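Talking Dorkberg with Horácio Seixas, the one-man studio behind it

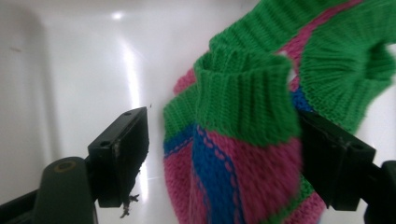 I'd been trying to get Horácio on a call since May, when the second demo of Dorkberg went up and ate an entire evening of mine. He kept moving it. First there was a save bug, then a cold, then the same save bug again. When we finally talked it was 7 a.m. my time and he'd already been up for hours, fixing (you guessed it) the save bug.

If you haven't played the demo, Dorkberg is a city builder set on a mountain that's a little too small for the city you're supposed to put on it. You get four districts, a cable car, and a council of townspeople who remember everything. Turn down a bakery in year one and the baker will still be bringing it up at meetings in year twelve. I love it. I'm also terrible at it.

"The baker is the most hated character in the game," Horácio told me. "I get mail about the baker. One person wrote me two full pages. I printed it."

He started out wanting to make something else, a tactics game called Livham, which he worked on for a little over two years in the evenings while doing contract work on other people's mobile games. Livham had knights, weather, a whole line-of-sight system he was very proud of, and no fun in it anywhere, according to him. The one piece testers liked was the town you came back to between battles.

"They'd skip the fights," he said. "I watched a friend lose on purpose so he could go back and move his houses around. I was pretty mad at him for a week. Then I opened a new project and copied the town over."

So is there any Livham left in Dorkberg? More than I thought! The mountain is the old siege map with the walls taken off. The fog that rolls in during the fall is the same weather code. And if you zoom all the way out on the north side there's a flat patch where you can't build, which I had down as a bug. He laughed for a good while when I asked.

"That's the tournament field. The terrain there has a flag on it from the old game and if I remove the flag, the cable car stops working. I don't know why. I've looked. It stays."

Horácio does the programming, the design and most of the art. The music is by a duo that goes by Pearce, who sent him a track after playing the first demo and then just kept sending them. There are 150 minutes of music in the current build, which is a silly amount for a game this size, and he says he can't bring himself to cut any.

I wanted to know about the publisher, because that's where I'd gotten confused as a fan. The first demo had a Cideo logo on the startup screen and the second one doesn't. I figured something ugly had happened. He was pretty relaxed about it.

"Cideo were nice people. They wanted it on consoles the same day as PC and I said I couldn't do that alone, and they said they could hire a team, and then I would be a manager. I've been a manager. I was bad at it and everyone under me was sad. So we shook hands and I kept my little game."

Money is tighter without them, he admitted. He still takes contract work one week out of every month and he's moved into a smaller place. He wouldn't tell me what the advance would have been and I asked twice.

We got into the weeds for a while on townspeople, which was my favorite part of the call, so bear with me. In the second demo the population tops out at 1000. In the full game he wants 2000, and each of them needs a memory, since the grudges are kind of the whole point. The way it works now, every townsperson keeps a short list of things you did that affected them, and the oldest ones drop off unless they were really bad. Moving someone's house is bad. Moving someone's house and putting a cable car pylon where the kitchen used to be is, in his words, "forever."

"At first they forgot nothing, and by year twenty the council meetings lasted fifteen minutes of real time. It was accurate, I think, if you've been to a town meeting. But people quit."

He's also adding good memories, which the demos don't have. Build a bench near someone who walks a lot and they might speak up for you later. I asked if that makes the game easier and he said a bit, but you have to notice who walks a lot — and most players never click on a person until that person is already yelling at them. Guilty.

A few quick ones people sent me to ask. Mod support: yes, but after launch, and maps first. Multiplayer: no, and he said it before I'd finished the word. Controller support is in already and he'd like more people to try it, because he only owns one controller and the left stick drifts. Will there be a difficulty setting? He's going back and forth. Right now there's a slider for how long grudges last, and he thinks that may do the job without calling anything Easy.

And can you get rid of the baker?

"You can give her the bakery," he said. "Almost nobody tries this."

I tried it that night. She opened up on the main square next to the lower cable car station, and by spring she was complaining about the rent. I did get her vote on the new school, though, so I'll take it.

There's no release date and he didn't want to be pushed into one. A third demo is coming first, with the bigger population and the good memories in it, and saves from the second demo won't carry over. He asked me to put that in clearly, so: your saves won't carry over! Back up your town if you're attached to it, take some screenshots, say goodbye to the baker.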